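Subject: Re: [Grircombe-shop] Wall panels behind bench 8 – paint or laminate?
From: Jocelyn Panganiban
Date: 22nd January

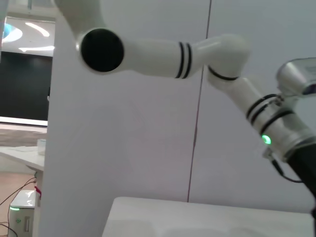 Arm in front of the white panel, green light on.

The panel in the photo has the matte finish. Light on it is even, with only faint gray shading. Compare the highlights along the top of the long white link, which is the smooth surface you would get with gloss.

Rivera wrote:
> Gredosura quoted us gloss white for the rest of the wall.
> Is matte worth the extra wait? Also, does anyone know
> if the Hilleo primer needs sanding between coats?

I would stay with matte. Gloss shows every roller mark once the overhead lights are on, and we would be repainting by February.

On the primer – a light sand with 220 grit after the first coat, then wipe down. No sanding after the second. Leave the panel edges unfilled until the top coat has cured, or the filler line will crack at the screws.

I have 8 screw caps left over if you want them. The color match is close.

Jocelyn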